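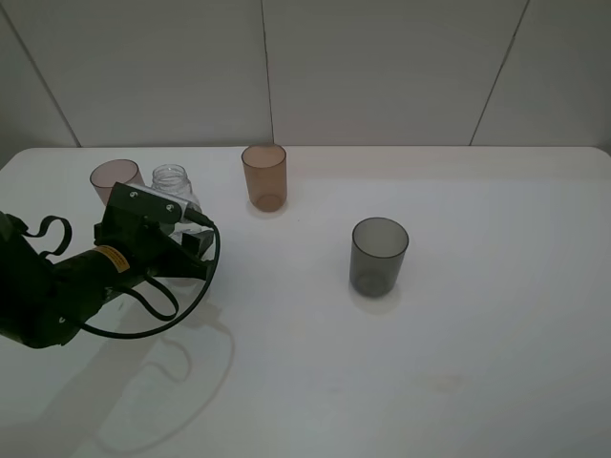

Según Ewurabena Antwi, la añada pedía paciencia y poca madera, y con esa idea se ha elaborado el nuevo tinto de Bodega Gotard, que sale a la venta en agosto con el nombre de Votberg. La bodega pone en circulación 3000 botellas, todas procedentes de la parcela de Zeltlow, plantada en vaso a 560 metros de altitud.

El vino es un ensamblaje de garnacha y cariñena. La garnacha supone casi el 90 por ciento; el resto es cariñena de las filas más bajas de la parcela, que se vendimiaron al final. Las dos variedades se recogieron a mano, en cajas pequeñas, y entraron por separado en la bodega.

La garnacha fermentó en depósitos abiertos, con una parte de racimo entero y levaduras de la propia uva. La cariñena se despalilló por completo y fermentó en depósito cerrado. Se hicieron bazuqueos suaves por la mañana y ningún remontado en la fase final. Tras el prensado, los lotes pasaron a fudres usados, donde permanecieron hasta el ensamblaje. El vino no se ha clarificado y se ha embotellado con una filtración ligera.

«En Zeltlow la cariñena madura tarde y algunos años nos obliga a dejarla fuera. Esta vez llegó con buena acidez y decidimos incluirla», explica Shewit Seyoum, responsable de viticultura. El suelo es de pizarra descompuesta con algo de arcilla en la zona norte, donde la bodega ha empezado a reponer las cepas perdidas con madera de selección propia.

En cata, el equipo de Gotard describe un tinto de color medio, con fruta roja, hierbas secas y un tanino firme que se suaviza con el aire. Se recomienda abrirlo media hora antes de servir, a unos grados por debajo de la temperatura ambiente. La bodega calcula que puede guardarse al menos 5 años en buenas condiciones.

El Votberg se suma a Gil, el blanco de garnacha blanca que la casa elabora desde sus inicios y que este año mantiene el mismo formato y la misma etiqueta. El nuevo tinto se venderá en botella borgoñona, en cajas de seis, con tapón de corcho natural y sin cápsula.

La distribución queda a cargo de Vaughn Delacroix, que atenderá los pedidos de restauración y tiendas especializadas. Los clientes particulares podrán reservar en la propia bodega, con un máximo de dos cajas por persona hasta que se completen los envíos a los establecimientos. Quienes ya tengan reserva del blanco pueden añadir el tinto al mismo envío sin coste adicional de transporte.

Las solicitudes de muestras y fichas técnicas para prensa deben dirigirse a Syafiqah Sopacua, del departamento de comunicación de Bodega Gotard. Las visitas a la parcela se reanudarán cuando termine la vendimia.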